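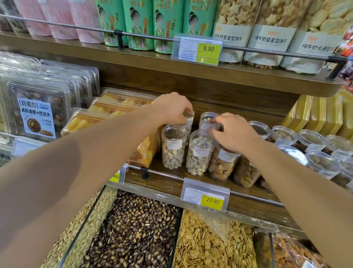

Retail Display 1301, Harries campus
Handout for 2023-12-14: Snack aisles, jars and bulk bins

Okay, nuts and dried fruit! I love this unit, probably because I spent two years facing shelves at Golley before I ever taught anything, and I still can't walk past a crooked jar (my family shops without me now).

Start with clear packaging. A shopper who can see the pistachios doesn't need much of a label, so the product does the selling. The catch is that clear jars show everything -- a half-sold row looks tired fast, and a jar lying on its side looks worse than a gap. When you face a shelf, stand the jars up first, then pull them forward, then turn the labels. Pick up tall jars by the body with one hand and keep the other under the base. Please don't lift by the lid.

Next, price tags. Tags go on the rail directly under the item, and they move when the item moves. In our October visit to the Stastumholm store I found 66 tags that didn't line up with anything above them, and that was one aisle!

Colored canisters (pink, green, whatever you've got) work best in solid blocks on the top shelf, where people can spot them from a distance. Mixing them in with clear jars just makes a muddle.

Bulk bins go low. Seeds are heavy and they spill, so keep the dividers full height and give each compartment its own scoop. Pumpkin seeds in the watermelon seeds is a complaint waiting to happen.

For next time: read the Biltomach shelf guide, chapter 2, and bring a sketch of one snack shelf near you, with the tags drawn in.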